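Automatisation des tâches ménagères et d'atelier

L'automatisation des tâches ménagères et d'atelier désigne l'emploi de machines, le plus souvent des bras articulés munis d'une pince, pour des travaux manuels courts et variés : ranger, trier, plier, essuyer, alimenter un poste de montage, vider un bac. Elle se distingue de la robotique industrielle classique, où la pièce arrive toujours au même endroit et dans la même position. Dans une cuisine ou sur un établi, les objets changent de place, de forme et de matière, et la machine doit les retrouver avant de les saisir.

Le domaine reste en grande partie expérimental. Les appareils vendus au public se limitent à quelques fonctions bien délimitées, comme l'aspiration des sols ou la tonte des pelouses. La manipulation d'objets quelconques est étudiée sur des postes fixes.

Histoire

Les premiers bras programmables sont entrés dans les usines au début des années 1960, pour la manutention de pièces moulées puis pour la soudure. Leur usage supposait des gabarits, des convoyeurs et une enceinte fermée. L'idée d'un robot domestique polyvalent est presque aussi ancienne, mais les prototypes présentés jusqu'aux années 1990 exécutaient surtout des démonstrations réglées d'avance.

Deux évolutions ont modifié la situation. Les bras dits collaboratifs, plus légers et capables de s'arrêter au contact, ont permis de travailler sans grillage dans certaines conditions. L'apprentissage par imitation a ensuite réduit la part de programmation explicite : un opérateur guide le bras à distance ou à la main, les mouvements sont enregistrés, et un modèle en tire une conduite applicable à des situations voisines.

Tâches de base

La saisie et la dépose d'un objet rigide servent de point de départ à la plupart des travaux. Le cube de bois est un support courant, bon marché et facile à remplacer. Il présente des faces planes et parallèles, ce qui convient à une pince à deux doigts, et il ne se déforme pas. Le plan de travail est souvent choisi avec moins de soin, alors qu'une surface brillante complique la localisation par caméra ; une feuille de carton mat suffit à fournir un fond uniforme.

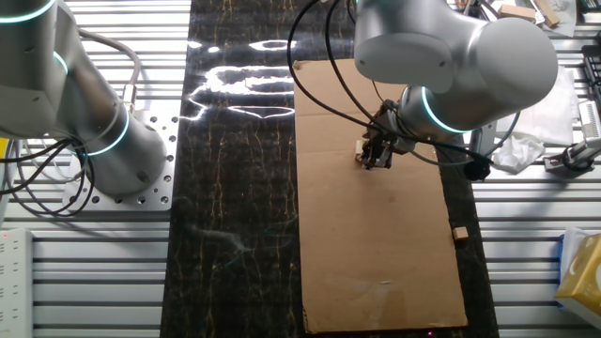 Une saisie se décompose en quatre phases : l'approche, la descente, la fermeture des doigts et le retrait. La descente est la plus délicate pour les petits objets. Un écart de quelques millimètres suffit pour qu'un doigt se pose sur l'arête et fasse basculer la pièce. Les opérateurs humains corrigent ce genre d'erreur par le toucher, souvent sans regarder, alors qu'un bras dépourvu de capteur tactile dépend de la vue et de la mesure des efforts dans ses articulations.

Lorsque la saisie est acquise, les essais passent à l'empilement, au tri par taille, à l'insertion dans un logement, puis à des objets souples. Le linge, les sacs et les câbles sont considérés comme nettement plus difficiles, car leur forme change dès qu'on les touche.

Évaluation

La comparaison des résultats entre équipes est délicate. Un taux de réussite n'a de sens que si l'on connaît la dispersion des positions de départ, l'éclairage, le nombre de reprises autorisées et le critère d'échec. Karim Qaisi et Hala Shboul ont proposé en 2021 une grille de notation pour l'atelier pilote de Trorkommont, qui sépare la réussite au premier essai de la réussite après reprise. Sur une série de 200 prises de cubes, ils relèvent 179 réussites au premier essai. La même machine, placée devant des torchons froissés, n'en obtient que 145 sur une série de même longueur.

La grille a été reprise par le fabricant de meubles Firndale pour ses propres postes, avec une modification : toute intervention humaine, même le simple redressement d'une pièce tombée, est comptée comme un échec. Margaux Millet, responsable de ces essais, justifie ce choix par le coût réel d'une interruption sur une chaîne, où l'opérateur appelé doit quitter son propre poste.

La durée est un autre critère. Beaucoup de démonstrations sont diffusées en accéléré -- la mention figure parfois en petits caractères -- et un geste qui prend deux secondes à une personne peut en demander dix ou davantage à la machine. Cet écart compte peu pour un rangement effectué la nuit, beaucoup pour un poste cadencé.
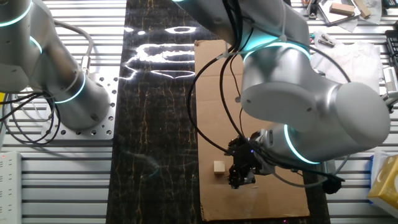 L'usage de plusieurs bras sur un même plan de travail pose des questions supplémentaires. Il faut éviter les collisions, répartir les zones d'accès et, pour les gestes à deux mains, synchroniser les mouvements. Certaines installations n'emploient qu'un bras à la fois, l'autre restant en retrait. Le passage des câbles est également à prévoir : une boucle trop courte limite la rotation du poignet, une boucle trop longue peut accrocher un objet ou masquer la vue.

Collecte de données

L'apprentissage par imitation exige un grand nombre d'exemples. Le corpus de Lunton, constitué sous la direction de Lama Rizk, comprend 1 216 séquences de rangement et de tri réalisées par des opérateurs formés. Les séquences manquées y sont conservées et signalées, ce qui permet d'étudier la reprise après une prise ratée. D'autres corpus les écartent, au risque de produire des modèles qui ne savent pas quoi faire lorsque l'objet a glissé.

La diversité du décor joue aussi un rôle. Un modèle entraîné sur une seule table peut échouer après un changement de nappe ou le déplacement d'une lampe.

Applications actuelles

En atelier, les emplois les plus avancés concernent le chargement de machines, la mise en bac et l'emballage de produits peu variés. Au domicile, les essais portent sur le rangement de la vaisselle, le tri du linge et l'assistance aux personnes à mobilité réduite. La société Sayegh loue des postes de tri à des ateliers de petite taille, avec un opérateur qui reprend la main à distance en cas de blocage.

Critiques

Ghislain Boychuk reproche à une partie des travaux de confondre le geste et la tâche. Débarrasser une table suppose de décider ce qui est sale, ce qui se garde et où chaque chose se range, décisions que les protocoles d'essai prennent souvent à la place de la machine. Il note aussi que le temps de préparation du poste est rarement publié.

Voir aussi

Apprentissage par imitation
Préhenseur
Robot collaboratif
Téléopération

Dernière modification de la page : 02/09/2025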